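Leave the Old Kitchens Alone
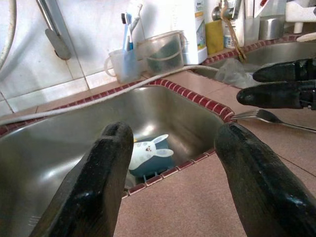

A steel sink with a border of small dark red tiles.

Rental owners in Cilbridge keep tearing out kitchens that work. A house on Penner Street lost its tiled counters in May, and the rent went up $489 a month. The tenants had lived there seven years and never asked for new ones. Old tile is easy to scrub and cheap to patch. The city should make owners show that a kitchen is worn out before they bill anyone for replacing it.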